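Slide 4 – speaker notes (Wenche)

Say hello again to anyone who slipped in late, and take your time here. We had two grippers on trial, the Kragh and the Wolstead, and each got 124 goes at lifting a hanger off a rail. I was rather fond of the Kragh, I must admit – it's lovely and gentle with wool. Thank Eyvindur for all the patient logging!
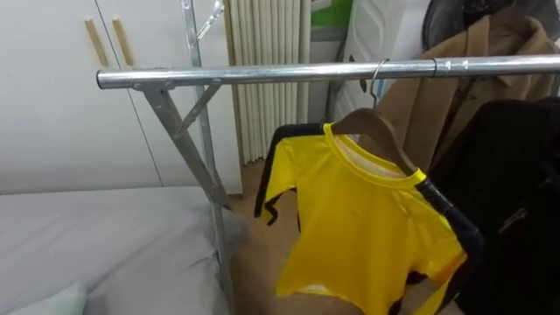
Which gripper would we buy again? The Wolstead, for its longer fingers, though the Kragh costs less to mend.

Pause, sip of water, slide 5.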